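Count the steps, then count them again

I've been grumbling about this for months, mostly to people who were trying to eat their lunch, so it may as well go on a page where they can ignore it properly.

My complaint is with the success rate. You know the one. A new method for training two-armed robots comes out, somebody runs it a few hundred times on a table, and at the top of the results sits a single number telling you how often the job got finished. Everyone quotes that number. I quote it too, I'm as bad as the rest. But I've come round to thinking that for long, bitty jobs (the sort where you do nearly the same thing over and over until a pile has gone) it's close to useless, and that the people doing the work know it's close to useless and print it anyway.

Take putting torches in a shopping bag. It sounds like nothing! You or I would do it while talking on the phone. For a pair of robot arms it's a lovely nasty problem, and it's the one the Varklow method was tried on, so it's the one I'm going to bang on about. You've got a soft bag with an opening that changes shape every time something touches it. You've got torches that roll. You've got two arms that both want to be over the same bit of table. And you've got to do it a dozen times or so on the trot, with the pile and the bag looking different every time. 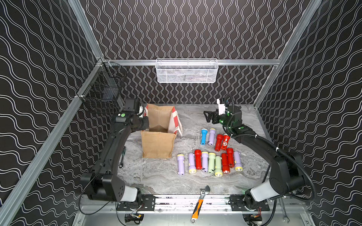

What Varklow does differently

I'll keep this short, and anyone from Rerau who thinks I've mangled it can write in.

Most methods learn from demonstrations. A person drives the arms through the job, the whole thing gets recorded, and the network learns to copy. Varklow does that as well, with 1,467 demonstrations in the main set, but it adds a second step where each recording is chopped up wherever the two arms change what they're doing relative to each other. So one arm steadying while the other one moves is a chunk. Both going in together is a chunk. Swapping jobs is a chunk. The network then has to guess which kind of chunk it's in as well as what to do next, and if it isn't sure, it slows down.

That last bit is the bit I love. It slows down! I've watched so many policies go wrong at full speed, with total confidence, shoving a gripper at a place where the bag was a moment ago. Getting a machine to dither at the right time seems to me a far bigger deal than getting it to be right slightly more often.

And yet the dithering isn't in the headline. The headline is the success rate, and on the full job, every torch in and none left over, Varklow only beats the older Bhat baseline by 14 points. Fine, good, that's a decent gap. I've seen people shrug at it though, and I think they're shrugging because they've been handed the wrong thing to look at.

Why the one number lets everyone down

Suppose a run puts every torch in but one, and the last one rolls behind the bag and stays there. Failure. Suppose another run never picks up anything at all and spends its time stroking the worktop. Also failure. Same score, same row in the table, same zero. If you were hiring a person you'd notice the difference between those two before the kettle had boiled.

It gets worse the longer the job is. If each pick is pretty good but not perfect, the chance of the whole lot going well drops like a stone as you add more things to pick up, so a small improvement per pick can look enormous or tiny depending on how many torches somebody happened to tip out. I could make almost any method look brilliant by using three torches. I could make the same one look dreadful by using thirty.

The Varklow write-up does have the per-pick figures, I should say, and the breakdown of where things went wrong. They're at the back. You have to scroll past two pages of network diagrams to find them, and when you do they're the best thing in there. Out of 2,922 picks, the ones that failed were mostly fine right up to the bag, and then came unstuck at the rim. Catching the edge, letting go too early, the other arm being where it shouldn't. Picking up is nearly solved on these objects. Letting go, in a crowded soft place, next to another arm, is where the trouble lives.

Now that's a result I can do something with. It tells me where to spend my February. A success rate tells me whether to clap. 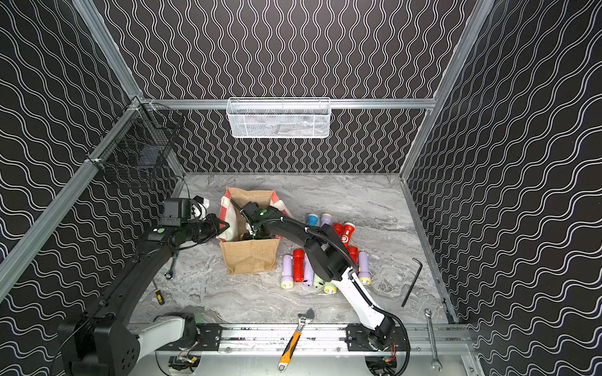
Kavitha Naidu

I build and test two-armed setups for Castier, and write here when something has annoyed me enough. Views are mine, including the ones I change later.

Right, where was I. The rim.

The thing about two grippers going into one bag is that it's where all the tidy thinking about "left arm does this, right arm does that" falls over. As long as they've each got their own patch of table you can more or less pretend you've got two one-armed robots that happen to share a plug. Once they're both over the opening you can't. Each arm blocks the other's view, each arm moves the cloth the other one is relying on, and a wrist camera that was giving you a beautiful close-up is now giving you a beautiful close-up of somebody else's elbow.

Uzma Bukhari and I have argued about this more than is healthy. Her line is that I'm being unfair to the single number. People need something to compare, she says, and if every lab reports its own favourite breakdown then you'll never be able to put two papers side by side, and we'll be back to everyone marking their own homework with their own pen. She's got a point and I hate it. I remember when half the papers I read just said the robot "performed well" and showed you the one good video.

But I don't think the choice is between one number and chaos. Here's what I'd ask for, and it isn't much. Print the success rate if you must. Next to it, in the same size type, print how far the average run got. Say how many objects you started with. Then give me one line on the most common way it went wrong, in plain words, the way you'd tell somebody across the bench.

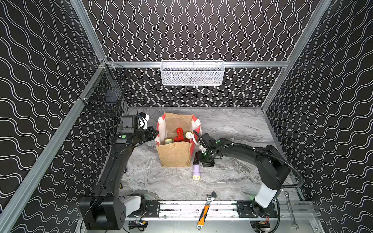
I'd like to see the boring middle of runs, too. Papers love a start and a finish. The start is a full pile and the finish is a full bag, and you can make a very nice figure out of the pair of them, but all the interesting decisions happen in between, when the bag is half full and sagging and what's left on the table has ended up somewhere awkward. If I were refereeing I'd want a still from the middle of every failed run. Over 600 of them? Yes, all right, put them in a folder online. I'll look. I can't be the only one who would.

Uzma thinks I'm the only one who would.

A fair thing to say against me is that I'm a tester, so of course I want failures laid out nicely, in the same way a dentist wants you to open wider. People who design methods have a different itch. They want to know whether the idea is right, and a clean win over the baseline is the quickest way of finding out. I do get that. I'd only say that in this case the clean win hid the idea. Splitting the job by how the arms relate to each other ought to help most at the moments when the arms are closest together, and the per-pick figures say it does. Errors at the rim drop a lot compared with Bhat, and errors out on the open table hardly move. That's the method doing precisely what its authors said it would, and you'd never guess from the number at the top.

So if you've only read the first page of that one, go back and start from the end. And if you're writing up something similar, with a pile and a bag or a drawer or whatever you've got, please put the per-pick table somewhere I can find it before my tea goes cold.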